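Uncategorized « Praltard Planning Notes

Size the Corridor Last

21 February 2018
Posted by Nassoro Mugo

Most behavioral health renovations I have reviewed start with the corridor. The old nursing unit has one, usually double loaded, with structure and ductwork already running above it, and the design team accepts it as fixed. Patient rooms stay where they were. The dayroom goes at one end, in whatever bay is left over, and the nurse station is rebuilt in the middle with lower counters. I think this order of work is wrong, and I think it costs more than it saves.

A medical-surgical corridor is sized for moving beds. Behavioral health patients walk. They also spend most of the day out of their rooms, which a medical patient does not. A unit laid out around bed traffic gives its best floor area to a function it rarely performs and its worst to the one that runs all day.

The Quezada conversion shows the problem clearly. The program called for 2 dayrooms, one quiet and one active. Because the corridor was held in place, the second was reduced to 200 square feet, with the only door directly across from the medication window. Staff stopped using it for quiet activity within the first months. It now holds chairs. The drawings still label it "Quiet Room," and it still counts toward the program area.

The usual defense is cost. Moving the corridor means moving the mains above it, and mechanical work is the largest single line in most of these budgets. I accept that. But the comparison is normally made against a corridor that stays exactly as found, and it almost never does. Ceilings have to be replaced with secure assemblies. Sprinkler heads and diffusers have to be changed to ligature-resistant types. Access panels have to be relocated or locked. Once the ceiling is down for its full length, the added cost of shifting part of the run is much smaller than the early estimate suggests.

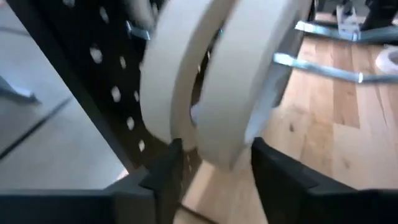 Otuseck did this properly. The team priced the dayrooms and sight lines first, then asked how much corridor had to move to allow them. The answer was one segment near the east stair, which released 588 square feet for shared space on a floor of the same gross area. The exit path was checked again for travel distance and dead ends, and it passed without a new stair.

There is a second objection, which is that a bent corridor is harder to observe. This is true if the nurse station stays at the midpoint. It is less true if the station moves to the bend, where staff can see down both legs and into the dayroom. A straight corridor with recessed doors also has blind spots, and they tend to be missed in review because the plan looks simple.

I would ask for one change in how these projects are scoped. The feasibility study should carry two layouts to the same level of pricing, one with the corridor held and one with it released. At present the second is usually a sketch with a contingency attached, and it loses for that reason. The Rutine study was written this way at the owner's request. It added little to the fee, and the owner had a real choice to make in April, before the mechanical engineer had started on ductwork.

Filed under: Uncategorized
Comments are closed.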